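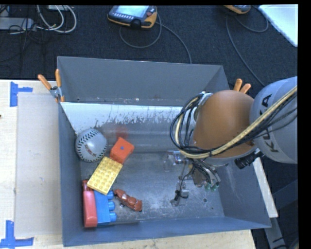

Who can enter the Garnby Student Grasping Challenge?

Any team of students enrolled full-time or part-time at a college or technical school may enter. Teams must register through a faculty sponsor, and no earlier experience with robot arms is required.

FOR IMMEDIATE RELEASE
2021-05-17

Ludberg Technical College Opens Registration for the Garnby Student Grasping Challenge

LUDBERG – The Department of Engineering Technology at Ludberg Technical College today opened registration for the Garnby Student Grasping Challenge, a competition in which student teams write software that allows a robot arm to pick up everyday objects and toys from a metal bin. The competition is supported by the Acharya Foundation for Technical Education and by Worulow Automation, which is providing training materials to all registered teams.

The challenge grew out of the college's second-year course in robot handling. Students in the course learn to plan arm movements, choose where a gripper should close on an object, and write clear records of each attempt. Course work in the past year centered on small items of mixed shape, among them balls, cubes, building bricks and toy cars, and the same kinds of items will be used in the competition.

"Picking up a toy is easy for a child and still hard for a machine," the department said in a statement. "Our students have spent many hours on the details of this problem. We are pleased to invite students from other schools to work on it with us."

Registration is limited to 40 teams. Each team may have up to five members and must name one faculty sponsor, who may give advice but may not write or edit code that is entered in the competition. Students may belong to one team only.

The competition will be held in two rounds. In the first, teams will submit their software to the college along with a short written report. College staff will run every entry on the same arm, under the same conditions, and will return a full log to the team. Teams that advance will travel to Ludberg in January for the final round, where they will have 40 minutes to set up and test before scoring begins.

Entries will be scored on the number of objects lifted and placed in a tray, with points taken off for drops and for contact with the walls of the bin. Judges will also score the written report, which counts for one quarter of the total. The object set for the final round will not be announced in advance.

The winning team will receive an award of $2,000, and the second-place team will receive $1,000. Both awards are paid to the students' home department and must be spent on equipment or student travel. Worulow Automation will also offer members of the final-round teams the chance to apply for a paid summer placement at its Garnby plant.

"The foundation supports programs that give students time on real equipment," the Acharya Foundation said. "Many schools do not have a robot arm of their own, and this format allows their students to take part on equal terms."

There is no entry fee. Finalists are responsible for their own travel, but on-campus housing will be provided at no charge. All visitors to the laboratory must complete a safety session before entering the work area, and closed-toe shoes are required.

The full rules, the report template and the registration form are available from the Department of Engineering Technology office. Faculty sponsors may request printed copies by mail.

About Ludberg Technical College
Ludberg Technical College offers two-year and four-year programs in engineering technology, applied computing and skilled trades.

Media contact:
Office of Public Information
Ludberg Technical College

###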